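How I got the kitchen crew comfortable with the arm

When Skerkis put a robot arm on our prep line in September, half of us figured we'd be out of a job by lunch. I ended up training everybody on it, so I wrote down what worked.

Start at a practice table with a toaster oven, a few cups and some toy food. Let people rearrange things between runs and see how the arm deals with it. Keep hands off the table while it moves!

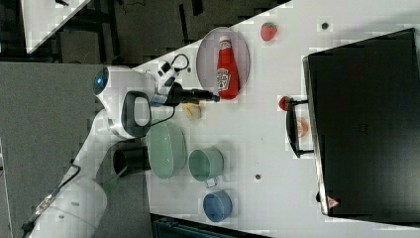
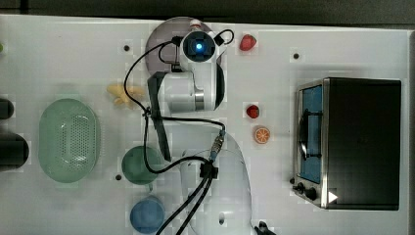
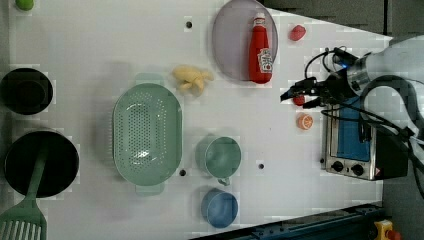

Do I need to know how to code to run a shift with it?

You need to know the kitchen. Tomos Gwynne had 2 short sessions with me and now he sets up the table, starts the run and steps in when something gets dropped. The job did change (less lifting and plating, more watching and resetting), and we rotate every 200 plates so people don't zone out.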